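3.2 Exposure of regional lenders to trade restrictions

The second sample covers 40 loan books held by banks in Gumville and Costwood, each with at least 30 per cent of lending tied to export firms. Borrowers were grouped by sector – machinery, textiles and food – and spreads were taken at the close of each month. Loans with fewer than 60 days left to run were dropped.

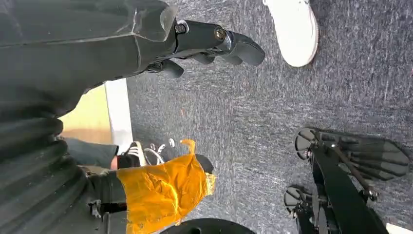
Figure 2. Robotic arm with black gripper and pleated lower cover.

Spreads in the machinery group widened first after the January tariff notice, and those in textiles followed one month later. Food showed no clear change. The Delorme index, used here as a control for general credit conditions, does not explain the gap between groups. Removing Fikura, the largest single borrower, lowers the machinery estimate but leaves its sign unchanged.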